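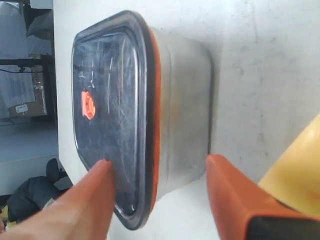
Once the lid gets scratched I stop trusting the box, one reader wrote to us last winter, and I can't explain why, because the lid still closes and the soup still stays in.

Search Bestlow Home
Enter keyword
Go

The Long Life of a Lunch Box
July 26, 2022
By the Bestlow Home staff

That letter started an argument in our office that went on for most of a month. Half the desk agreed with it. The other half carries lunch in boxes that look as if they've been dragged down a driveway, and sees no problem.

So we asked readers what they keep their food in, how long they have had it and what finally makes them throw it away. We got 1,384 replies, a good many of them longer than the form allowed for. Of those, 376 said the last container they got rid of still worked. It was stained, or cloudy, or scratched, or it had picked up a smell, and they were tired of looking at it.

Scratches are the easiest of these to live with. A clear lid shows everything, and a dark tinted one shows it even more, with fine white lines that catch the light. They come from the rough side of the sponge, from forks, from stacking one box on top of another in a crowded cabinet. Shallow lines are mostly a matter of looks. A gouge you can catch a fingernail in is different, especially on the side that faces the food, and so is a crack at a corner. Those are worth replacing the lid for.

What goes first

In our replies, the seal came up more than anything else. On many boxes it's a soft band, often in a bright color - orange and green seem to be the favorites - set between the lid and the body. The color is handy. Bits of rice and dried sauce show up against it, and you can tell from across the kitchen when a stretch of it has slipped out of place.

Most people never take it out. Several readers told us they had owned a box for years before learning that the seal came off at all, and were not happy with what they found under it. If yours is removable, ease it up at a corner with the handle of a spoon. Don't use a knife. Wash it in warm soapy water, run a cloth along the groove, and leave both parts out on a towel overnight before putting them back together. Trapped water is where the smell comes from. Some seals are bonded to the lid and aren't meant to move, so if it resists, leave it alone and use a soft brush.

Small tabs and vents need the same attention. Onion gets in there. So does yogurt.

Stains and smells

Tomato is the worst for color, with curry close behind. Both stain faster when the food goes in hot and oily. Letting the food cool a little and wiping the inside of the box with a film of cold water first helps some. Sun helps more. One reader leaves her boxes open on a back step every October, when the light comes in low, and says the orange tint fades in an afternoon. We tried it with two boxes from the office kitchen. One came out nearly clear. The other looked the same as before.

For smells, we had the best luck with a paste of baking soda and water, left on for an hour. Crumpled newspaper shut inside overnight, which a lot of you swear by, did all right with garlic and nothing at all for fish.

The dishwasher question split people evenly. The heat is hard on seals, and a lid that goes through on the bottom rack can warp just enough that one corner no longer sits flat. Top rack is safer where the maker allows it. We wash lids by hand and put the bodies in the machine, mostly out of habit.

Metal, glass or plastic

Readers who carry lunch on foot or on the bus like metal, or at least something that looks like it. It's light and it doesn't mind being dropped. The drawback is the microwave, so check the base before you heat anything, and remember that a silver-gray finish doesn't tell you what a box is made of. Glass is what people reach for at home. It doesn't stain and it goes from the fridge to the table, but it's heavy, and a bag with two glass boxes in it is a bag you notice by the end of the walk.

Plastic is still what most of us own the most of. The staff member with the biggest collection owned up to 70 pieces, of which 40 were lids. We have asked for an explanation.

Buying fewer

If you are starting over, buy one line and stick with it. Matching boxes stack, and the lids trade places. Check whether the company sells replacement seals and lids on their own before you pay for a set. Of the three lines we keep in the office, Trerkatis sells both and Ilteo sells lids only. The Ye boxes come as a full set or not at all, a pity, as they have the nicest closing snap of the three.

Skip the giant size. It takes up half a shelf and it is nearly always used for something that would fit in the medium. Two medium boxes and a small one will cover a working lunch for most people, with the small one for dressing or nuts or whatever you don't want touching the rest.

Test the seal in the store if they let you, or at home before the first real lunch. Put in a cup of water, close the lid, dry the outside and lay the box on its side on a paper towel for ten minutes. Then turn it over and do the other side. A box that weeps at one corner on the first day is going to do it in your bag, and it should go back while you still have the receipt.

As for the reader with the scratched lid, we wrote back and asked what had become of the box. It holds picture hooks and spare fuses now, on a shelf in the garage. The replacement has a scratch on it already.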